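Monday, bench 2, sim runs for the Kimanness packing room

In by 7, Lindiwe already had the two-arm tray lift going. Task same as last week: pick tray up by both end walls, keep it level, ball stays on. Stands in for what the day shift do in pairs with the part trays, all shift long. Reset script still slow, ask Overgaard if theirs is any quicker.

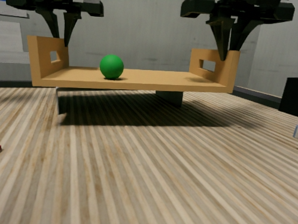

Gladys Lema came over from packing at ten to watch. Glad she did. First thing she asked was who says "ready". When two people lift, one calls it and the other waits. The arms just go. So whoever stands at the end of the line loses that call and has nothing to listen for. Lindiwe wants a tone before the lift, 500 ms. Gladys thinks too short, wants a lamp as well. Trying both.

Tilt limit still not agreed. Lerka's default is too loose for my taste – ball is forgiving, loose screws won't be.

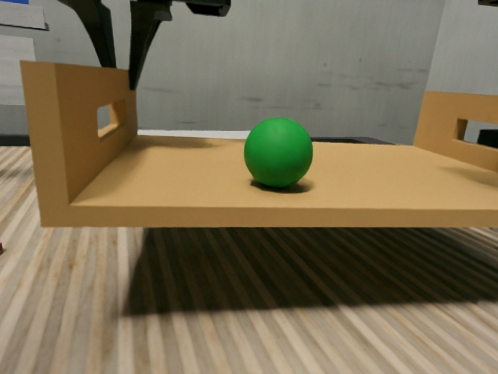
Other thing from Gladys: people are worried about the pairs. They talk while they lift, and new starters learn the job that way. On the Sevaso plan one person minds two stations alone. Told her I'd raise it, not my descision but it ought to be in the report. Rota would need a proper swap every 30 min, she says, or whoever is minding will drift off. Put that in too.

Wrist view next. Fingers either side of a corner, checking the approach before closing. Want the operators to have this view on the screen at the station, they'll be the ones stopping it.

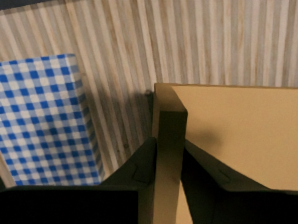

Check with Lindiwe wether run 152 was saved with the old grip force. If so redo. Stop button placement – Gladys to ask both shifts, left hand or right. Bring tape.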